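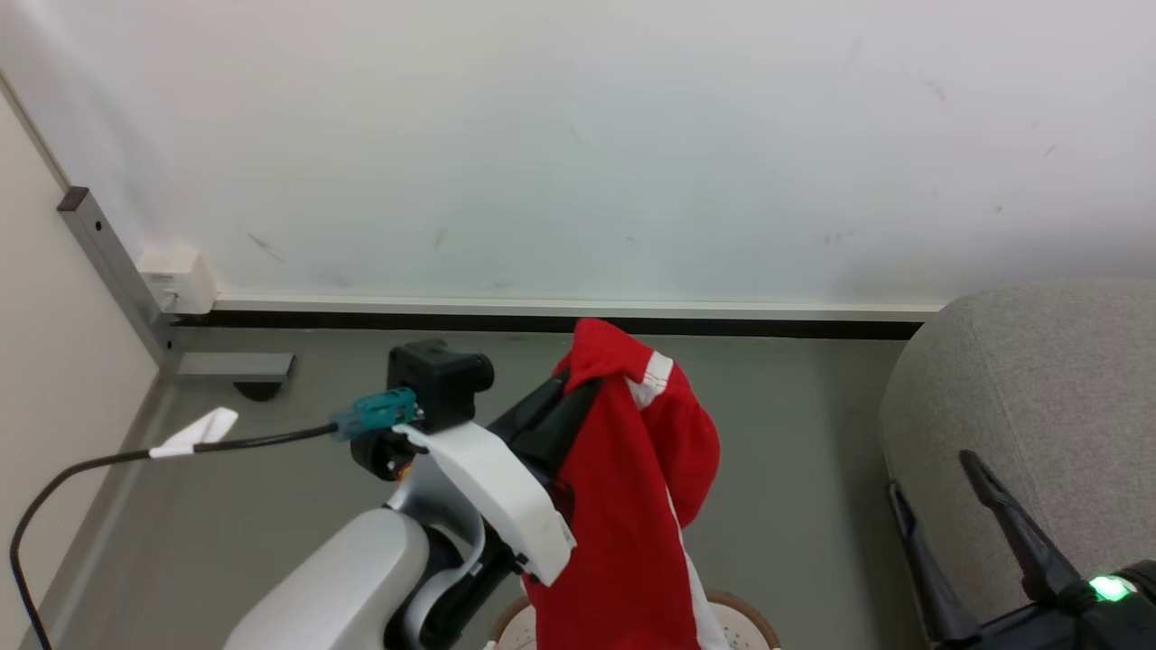 Sorley Second-Hand Sportswear
Frequently asked questions

Last updated 12th May

Hello! I run Sorley from a back bedroom and a very full garage in Novodthorpe, selling old tracksuit tops, rugby shirts, running gear and the odd ski jacket. I get asked the same things a lot, so I've put my answers in one place. If yours isn't covered, drop me a message through the contact page and I'll get back to you (evenings are best, I'm usually packing orders in the daytime).

Buying from me

Is everything really second-hand?

Nearly everything. Now and then I get hold of old shop stock that's never been worn, and if so the listing says "unworn" in the title. If it doesn't say that, somebody has worn it, washed it and probably fallen over in it at least once.

Do you wash things before you sell them?

Yes, always. Each piece gets a wash when it comes in, and I air it for a couple of days before it gets measured. I use an unscented liquid, so if you're expecting that strong vintage shop smell you'll be disappointed. Old ski jackets are the one thing I sometimes only sponge down, if the label is gone and I don't trust the filling. I say so in the listing.

What do your condition grades mean?

I keep it simple. "Good" means you'd have to look for the wear. "Worn" means you'd see it straight away but it's got years left. "Project" means it needs a zip, a cuff or a bit of patience, and it's priced that way. I used to have five grades and people kept asking me what the difference was between the second and third, and I couldn't tell them either!

Will it fit me?

Please, please go by the measurements and ignore the size on the label. Sizing on older sportswear is all over the place. I've had a "medium" that would go over a wardrobe and an XL that I couldn't get my elbows into. I measure pit to pit, shoulder to hem and the sleeve, all laid flat. Get a top you already like, lay it on the bed, measure it the same way and compare. It takes five minutes and saves us both a trip to the post office.

Can you put something aside for me?

For 24 hours, yes. After that it goes back on the site. I used to hold things for weeks and ended up with a whole rail of clothes that belonged to people who'd gone quiet.

Do you do discounts?

If you buy three or more things I'll knock the postage off. I don't really haggle on single items, as the prices are already as low as I can make them, but "project" pieces that have been sitting about for ages are fair game. Ask nicely.

Post and returns

How do you send orders?

Tracked, in a recycled mailing bag. Anything up to 2000g goes at the standard rate shown at the checkout. Heavy orders (two ski jackets will do it) go at the next rate up, and I'll message you first so it doesn't come as a surprise.

How heavy is a normal order, then?

A tracksuit top is nowhere near the limit. The heaviest rugby shirt I've ever posted was 900g, a great thick thing with a collar like cardboard, and I was quite sorry to see it go.

Do you post abroad?

Not at the moment. I tried it and spent more time filling in forms than I did finding clothes. I might look at it again in June.

Can I send something back?

Yes, you've got 14 days from when it arrives. Just send it back unworn and unwashed, and let me know it's coming. You pay the return postage unless I've got something wrong (a mark I missed, a measurement that's off), in which case I do. I'd much rather you sent it back than had it sulking in a drawer.

Can I collect in person?

If you're in or near Novodthorpe, yes. Choose "collect" at the checkout and I'll send you a time. I can't do browsing, I'm afraid, you can't physically get to the rails without climbing over the freezer.

Looking after old sportswear

What temperature should I wash it at?

30 degrees, inside out, zips done up. That goes for nearly everything I sell. Wool-mix rugby socks want a cool hand wash or you'll be giving them to a toddler.

Will the colours run?

They can, and the risky ones are the strong colours next to white: piping, stripes, collars, that sort of thing. Older dyes can be a bit lively. Test it first. Damp a white cloth, press it on an inside seam for a minute and see what comes off. If the cloth stays clean, wash it with similar colours. If it doesn't, wash it by itself in cold water, take it out the second it's done and don't leave it lying in a heap in the drum. The heap is what does it. I ruined a lovely cream sailing top that way, going off to answer the door and forgetting all about it until bedtime.

It's already run. Can I save it?

Maybe! The main thing is not to let it dry. Get it straight back into cold water with a colour run remover, follow the packet, and rinse it until the water's clear. I've rescued quite a few like that. Once it's been through a tumble dryer I've never had any luck.

How fast can I spin it?

I go no higher than 1000 on the dial for cotton shirts, and slower for anything shiny or padded. Fast spins put creases into nylon that seem to stay there for life.

Can I tumble dry it?

I wouldn't. Heat is bad for elastic, and it's even worse for printed numbers and badges, which crack or go tacky. Hang it on a wide hanger, out of direct sun, and give the collar a tug into shape while it's damp.

How do I iron round a print?

Inside out, on the coolest setting, with a tea towel between the iron and the cloth. Don't go over the print itself. If the print has already started to peel, leave the iron in the cupboard.

What about the smell that comes back when I get warm?

Ah, the polyester problem. You wash it, it smells fine, you run for a bus and there it is again. Soak it for an hour in cool water with a cup of white vinegar, then wash as normal with no fabric softener. Softener coats the fibres and makes it worse over time. I gave up on the stuff completely and haven't missed it.

The zip keeps sticking. Any ideas?

Rub a pencil up and down the teeth, both sides, then work the slider a few times. Candle wax works too, but go easy or it picks up fluff. If the slider goes up and the teeth come apart behind it, the slider is worn and it'll want replacing.

Selling to me

Do you buy from the public?

I do. Send a message with a couple of snaps, the measurements if you can manage them, and what you'd like for it. I'm always after cotton rugby shirts, tracksuit tops with proper metal zips, and anything in a child's size that's survived the child.

Is there anything you won't take?

Swimwear, underlayers, football boots and anything with mould on it. I also can't take replica shirts I'm not sure about. Telling a real one from a good copy is a whole subject and I don't know enough to put my name to it.

Do you take big bags of mixed stuff?

Sometimes. Ask before you bring it round. I once came home to seven bin bags on the step and two of them were curtains.

Odds and ends

Why Sorley?

It was the name on a hand-knitted label inside the first jumper I ever sold. I never found out if it was a person or a place. By the time I wondered, I'd already had the stickers printed.

Are you the same people as Beddoe?

No, but they're friendly. Beddoe is the repair shop across town, and they do zips and cuffs for me when it's beyond my sewing. If you've bought a "project" piece and lost your nerve, they take work by post as well.

Do you have a newsletter?

Yes, it goes out when I've got enough new stock to make it worth your while, so some months you'll get two and some months none. You can sign up at the bottom of any page. Subscribers see new listings the evening before everyone else does.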